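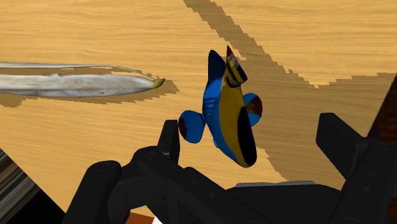

The Nesby Quartet are back at Wokbridge this March with a whole evening of new tunes, and if you caught them last year (when the queue went right down the stairs!) you'll know to book early. Pianist Ishbel Kinnear has written a long piece in four parts called Ander, with plenty of room for the horns to stretch out, and there'll be a slow ballad or two before the interval.

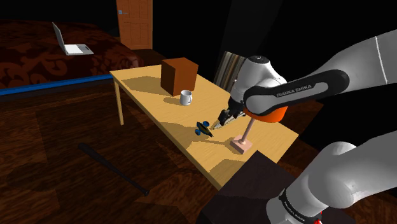

Wokbridge Jazz Club

Doors open on Saturday at 7.30pm, tickets are £12, and there are 200 seats, with the bar staying open until the last encore has been played. A record of the new piece will be on sale on the night, 300 copies on vinyl only.

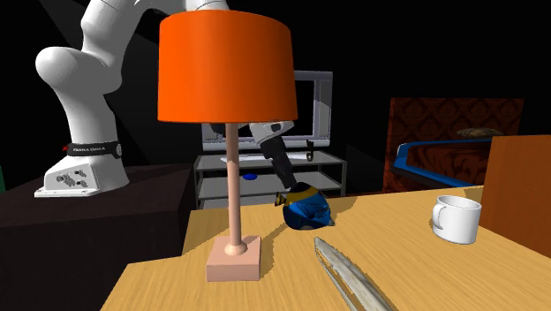
Farzana Howlader writes that she heard two of the parts tried out at a lunchtime session and went home humming the bass line, and she hopes the drummer gets a proper solo this time.

Comments (2)
Marsh_Lane78: Will they do any of the old ones?
Ishbel K: A couple, yes, right at the end!

Recent news
Halilović Trio: extra date added
Open jam night moves upstairs

Get our monthly newsletter by email. Unsubscribe at any time.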